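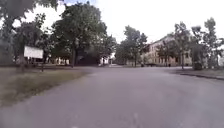 Pundari open day, quick notes

Got to the Museck campus late, parking was a mess. Skustero had their sidewalk rover out doing laps, 7 of us trailing after it like ducks. Top speed set low for visitors. Fine by me, bad shoes.

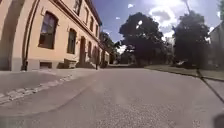 My big question was curbs. The Mosquera guide said it keeps its own map and checks it every 15 seconds, wich seemed slow to me. I'd worry about that strip of pale cobblestones between the road and the pavement, and the stone steps too. Asked. Got a brochure. Going back for teh night run if they do one.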